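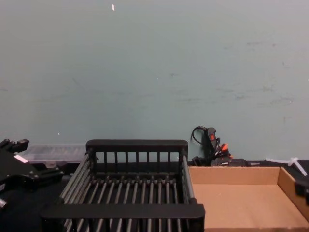

Edeltraud Görtz wrote in April that the old notes used "rack" for the whole dish rack in one place and for its floor in another, and asked that every part get one name and keep it. The naming below follows her request. Records made before the change were relabeled by hand.

Ollance: dish rack and tray layouts
Data card, revised May 20, 2018

Summary

Ollance is a set of 400 written layout records for small kitchen work surfaces. Each record says which items stand on the surface, how they stand relative to each other, and which of them are empty. The set is meant for people who write or check instructions for drying, sorting and putting away dishes. It has no measurements in it. Distances are given in words only (adjoining, near, apart).

Contents

layouts.csv — one row per layout
parts.txt — the names of parts, 31 entries
changes.txt — corrections since the first release
notes/ — free text from the two annotators, unedited

Part names

rack: the open wire basket as a whole.
rack floor: the parallel rods that dishes stand on. Not "base", not "grid".
back rail: the top rail on the far side, seen from where the person stands.
front rail: the bar at the near end. On a rack with a broad flat front bar, the bar is still the rail.
side rods: the horizontal rods that form a long side.
joint: the place where a floor rod meets a crossbar, whether or not it is thickened.
tray: a shallow open container with a floor and at least one low wall. Corrugated cardboard counts.
tray floor: the flat inside surface. Flaps folded down flat onto it are part of it.
surface: whatever the rack and tray stand on.

"Left" and "right" are always those of the person standing at the surface. The first release had 13 rows where they were reversed. These are fixed and listed in changes.txt.

Fields

layout_id — integer, not reused after a deletion
rack_color — plain color word; "black" covers coated and painted wire
rack_state — empty, part, full
tray_side — left, right, none
tray_contact — adjoining, near, apart
tray_state — empty, part, full
surface_tone — light, medium, dark
wall — plain, tiled, fitted, not recorded
annotator — EG or IW

A rack next to an empty cardboard tray on its right, the two touching, on a nearly black surface in front of a bare painted-looking wall, is coded tray_side = right, tray_contact = adjoining, tray_state = empty, surface_tone = dark, wall = plain. Scuffs and smudges on a wall do not change its code. "Fitted" requires a shelf, hook, socket or similar.

Annotation

Edeltraud Görtz and Ilse Wegener coded the rows separately and then compared. Most disagreements concerned tray_contact, where a narrow gap had been read as adjoining by one and near by the other. The rule now is that any visible gap makes it near. Rows that stayed open after comparison carry both codes, separated by a slash — a parser that expects one value will fail on them.

Ilse Wegener also wanted a field for the direction of the floor rods, front to back or side to side, as it decides which way plates face. It is in the notes for some 2 dozen rows and has not been moved into the table.

Known problems

Dark wire on a dark surface is hard to code. The lower side rods were missed in several rows.
Cardboard trays are coded the same as plastic ones. Material is in the notes, if anywhere.
"Part" covers one spoon and a rack with a single free slot.
The Fledley rows use an older word list for wall and have "bare" where the others have "plain". Treat as equal.

Related sets

Bolodar covers drawers and cutlery inserts and uses the same left and right rule. Alexiou covers shelves and does not. Rows from Alexiou need their sides checked before they are merged with these.

Corrections

Send the layout_id, the field, the present value and the proposed value, one correction per line. Corrections to part names go in a separate message.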